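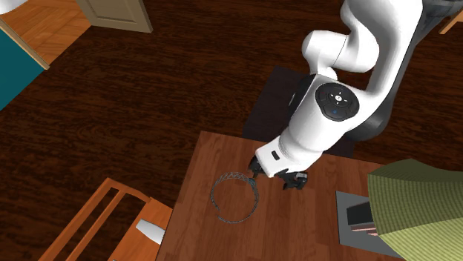
Unit 4: Planning the arm purchase
Notes, P. Bhatia section (March)

Read before lab. Bring your budget sheet, the one with the Girkenow tab.

Start with the task, then the arm. What does it pick up, how heavy, how far. Most of last year's groups picked an arm out of the Tralton catalog first and then went looking for a job for it. Lost points for that.

What goes on the sheet:
Arm and controller (one line if quoted together)
Gripper. Often NOT in the arm price, check the quote
Mount or platform, bolts
Sim license, per seat. Catness quote is for 3 seats, we need 4
Spare fingers, 2 sets
Shipping, both ways if its a loan unit
Training days
Contingency 20 percent of the hardware lines only, not the license

Do the sim first. Reach problems show up there and cost you an afternoon. Found after delivery they cost a new table or a new mount. Write down the table height you used, and which side people will sit on.

Thin or open parts: fingertip choice matters more than payload. Ask the vendor for max opening and grip force, in writing.

Lead time goes in its own column. Gripper and arm may ship seperately, so plan on the later date.

Lease vs buy, see Unit 5. Skip for now.

Due: draft sheet, one per group, before 4 pm lab. Questions to Poonam Bhatia, put the group number in the subject line.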